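About Vestus

Vestus is a small robotics shop in Mellumcombe. We teach household robots to find their way around homes, and we do nearly all of it in simulation, where the dishes are cheap.

Kenneth Dumlao started the company in a back office at Panganiban with one computer and a chair that leaned. The chair came with us.

What visitors see

Our open day is mostly people looking at a screen. On Nov 30, 2024 we had 67 guests, and the first stop was the house we call Markar: tile at one end, dark wood at the other, a white table with teal chairs, a refrigerator over by the back wall.

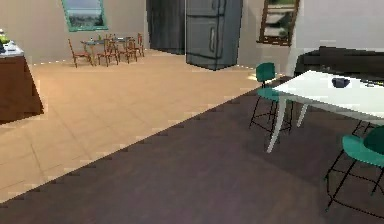

Guests pick an errand and we run it while they watch. Most pick something in the kitchen. One man asked for a sandwich and was offered a tour of the path planner, which he took rather well. Each errand gets replayed from new starting points, up to 3000 times, and we promise to show only a few of them.

The second stop is smaller. Tight rooms are where a planner gets nervous - a sink on the wall, a big slanting beam, not much to steer by on a bare floor. Kids tend to like this part best, mainly for the failures. 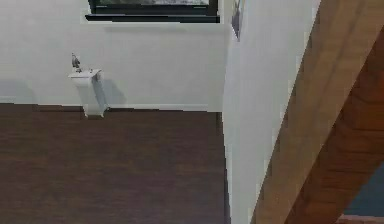 Come and see us

The next open day is in January. Admission is free, coffee is included, and the talk runs 76 minutes if Kenneth is kept away from the slides about friction. Groups from schools are welcome - please write first so we can borrow chairs.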